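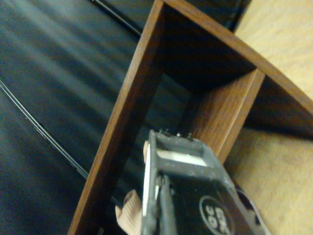 Pramila Dwivedi asked that the minutes of the last meeting be corrected at item 2, where the Cokley parish maps were given as complete. Two sheets are still with the binder. Corrected and agreed.

Home | Archive | Meetings | Minutes | Contact

June
Minutes taken by Sushil Tomar

Present: Hemant Mathur (chair), Pramila Dwivedi, Vandana Nautiyal, Fanni Szekeres, Sushil Tomar.

3. Rate books. Ms Nautiyal reported that 148 volumes have been listed. The 1958 volume has a detached spine and is withdrawn from the reading room until repaired.

4. Shelving order. Ms Szekeres proposed filing by parish, then by year. Mr Mathur preferred year alone, as in the old register. Parish order carried, Mr Mathur dissenting. Reference numbers stay unchanged.

5. Volley deposit. Deed of gift received unsigned. Mr Tomar to return it. The papers are not to be listed before signature.

6. Opening hours. Reading room to close at 4.30 pm during listing.

7. Any other business. Request from a reader to copy 21 pages of the Volley letters. Deferred under item 5.

Meeting closed 8.50 pm.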